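第四章 纸箱的再次使用：开箱、分拣与装箱

本章学习目标
读完本章以后，学习者应该能够：
说明旧纸箱在什么条件下可以再次使用；
按照正确的次序打开、清空和检查一个纸箱；
布置一个小型的装箱工作区；
区分应该保留的标签和应该去掉的标签。

4.1 为什么要单独用一章讲旧纸箱

前面三章讲的都是新的包装材料。新纸箱从供应商那里来的时候是平的，捆成一捆，尺寸一样，边角也完整。学习者看惯了这样的纸箱，到了仓库里工作，常常会觉得意外，原来手里拿到的大部分箱子都已经走过一次或者几次路。箱子的侧面有擦痕，箱口有撕裂，上一次的标签还贴在下面的边上。

笔者第一次进入包装车间工作，是在Kuvivari的一个小仓库。那时候笔者以为，旧纸箱只有一个去处，就是压平以后送去回收。可是仓库的主管给我看了一本记录，上面写着一个月用掉的纸箱数量：一共600个，其中新箱只占很小的一部分。其他的都是收货时留下来的箱子，经过检查，再装别的货物发出去。从那以后，笔者对旧纸箱的看法改变了。它是一种材料，有自己的性质，也有自己的寿命，需要用专门的方法来对待。

本章的内容比较具体。学习者不需要很多理论知识，但是需要耐心，也需要愿意弯下腰去看一个箱子的底部。

4.2 几个基本的词语

在继续以前，我们先把几个词语说清楚。这些词语在不同的工厂里叫法不完全一样，本书采用下面的说法。

箱体：纸箱的四个侧面和底面合起来的部分。
摇盖：箱口和箱底可以折动的纸板。普通的纸箱上面有四片，下面也有四片。
压线：摇盖和箱体之间的折痕。摇盖沿着压线打开和合上。
手孔：在箱体侧面开的孔，用来提箱子或者从架子上把箱子拉出来。
衬板：放在箱子里面的单片纸板，用来分层、垫高或者加强底部。
旧标：上一次使用时贴上去的标签。

有的学习者会问，摇盖向外翻和向里折有什么区别。区别在于压线。摇盖向外翻的时候，压线外侧的纸被挤压；翻的次数多了，纸面起皱，然后裂开。所以装箱时可以让摇盖立着，或者轻轻向外，不要用力把它压到贴着箱体。

4.3 一个箱子可以用几次

这个问题没有统一的答案。它和纸板的层数有关，和装过的货物的重量有关，和仓库里的湿度也有关。Drusow包装厂在自己的内部规定里采用一个简单的办法：每使用一次，就在箱底用铅笔画一条短线。画到第三条，这个箱子只能装轻的东西；画到第五条，就拆开做衬板。这个办法很旧，但是新来的工人半天就能学会。

湿度的影响往往被低估。纸板吸收空气里的水分以后会变软，堆在下面的箱子先变形。Drusow包装厂的规定是，存放纸箱的房间相对湿度不超过百分之70。如果没有湿度计，可以用手按一按箱角。箱角按下去以后能自己回来，说明纸板还有强度；按下去留下一个坑，就不要再用它装重的货物。

破损也要分开来看。箱口的边缘撕得不整齐，看起来很难看，可是对承重的影响常常不大，因为承重主要靠四个竖直的角。相反，一个箱子表面很干净，但是有一个角从上到下压扁了一次，它的强度已经失去很多。初学者容易犯的错误，就是按照外表来选箱子。

4.4 开箱和清空

打开一个封好的旧箱，应当遵守下面的次序。

第一步，看标签。确认箱子里的东西是不是允许在这个工作区打开。
第二步，沿着胶带的中线切开，刀尖伸进去的深度不超过一个指甲的厚度。
第三步，先打开长边的两片摇盖，再打开短边的两片。
第四步，从上往下取出货物，每次只取一件。大箱子里常常套着小箱子，小箱子要先拿出来，放在大箱子的外面，等大箱子空了再打开。
第五步，清理箱里的碎纸、塑料袋和零散的小件。
第六步，看箱底。胶带有没有松开，底部的摇盖有没有错位。

第五步最容易被省略。笔者见过一次，一包13个的小螺栓留在箱角的摇盖缝里，跟着箱子去了另外一个城市，收货的人打电话来问这是不是赠品。碎纸板也是一样，看上去没有关系，掉到下一批货物的缝里就成了客户投诉的理由。

取出来的小物件，例如说明书、电池、小盒子，不要随手放在地上。应该在旁边准备一个浅的盒子，专门接收它们。

4.5 工作区的布置

一个人使用的装箱工作区并不需要很大。地面应当平整，容易打扫，颜色最好和纸板不同，这样掉下去的东西容易看见。绿色的环氧地坪在很多车间里使用，棕色的纸片落在上面非常清楚，不过它反光，灯的位置要试几次才合适。

带轮子的推车是这个工作区里最有用的设备。两层的就足够：上层放正在使用的箱子，下层放透明的塑料盒和袋子。推车应该停在工作者不常用的那只手的一侧，常用手的一侧留给打开的箱子。箱子叠在推车上的时候，大的在下，小的在上，有手孔的一面朝外。倾斜着放、盖子开着的箱子容易被脚碰到，最好尽快把它放正。

凳子也值得说一句。很多小箱子放在地上处理，工作者长时间弯腰，20分钟以后就会感到疲劳。一个低的方凳可以帮助他坐下来工作，也可以临时放箱子。

压平的纸板要有固定的位置。它很滑，人踩上去会摔倒，在光滑的地面上更加危险。如果纸板上印有回收标志，把有标志的一面朝上叠放，收集的人就不用再翻看。

4.6 关于旧标签的不同意见

旧标签要不要全部去掉，这个问题在行业里有争论。一种意见认为，地址标签和条码必须去掉或者盖住，否则分拣时可能读错；而供应商自己的小标签，比如贴在箱子下边的批次标签，可以留着，它能告诉我们这个箱子原来装过什么，以及纸板是什么规格。另一种意见认为，留下任何一张都会造成混乱，新来的工人分不清哪张有效。

本书的建议在两者之间：凡是有条码的都要盖住，没有条码的可以保留，但是要用笔画一条斜线。画斜线只需要一秒钟，而撕标签常常把表面的纸一起撕下来，箱子反而变弱了。

在开始学习4.7节的装箱练习以前，请学习者先准备两个大小不同的旧纸箱、一片衬板和一支铅笔，并且按照4.4节的次序检查一遍。检查的结果写在练习本上，不合格的箱子也要写明原因。

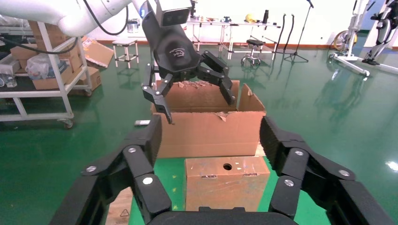

Rocha读过本章的初稿以后提出，铅笔画线的办法在Grandero的仓库里行不通，那里的箱子底部常常缠着一层胶带，铅笔写不上去，他们改成在短边摇盖的里面盖一个小圆章，盖满四个就拆箱，而且他认为斜线也应该换成圆章，这样工人只要学一种记号。

两种记号的比较放在章末的讨论题里，请学习者做完4.7节的练习以后再去看。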